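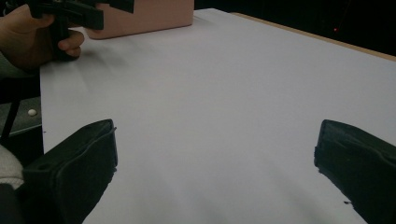 What's in the folder

Hand-held gripper recordings made at a bench in the Skanddale shared workshop. Two people, one black gripper each, a sheet of white paper over the tabletop and a pale pink box as the thing to be handled. 1209 clips, last sorted 9/19/22.

Known problems

The light is uneven. White paper shows every shadow, so a model may learn our lamps before it learns the box. Hazel Pettigrew disagrees and is welcome to prove it.

Hands and sleeves get into view. We have not masked them.

Jaw width is read by eye in 4 of the sessions. Treat those numbers as guesses.

Does it work?

Lyle Wojcik trained Erkix on an early batch and reported good results. He tested it on the same bench with the same box, and I don't count that. Ignacio Park will try another table in December.

Use

Fine for checking that your loader runs. I would not put it behind a real arm yet. Questions and corrections to Marisol Dvorak, preferably with the clip number.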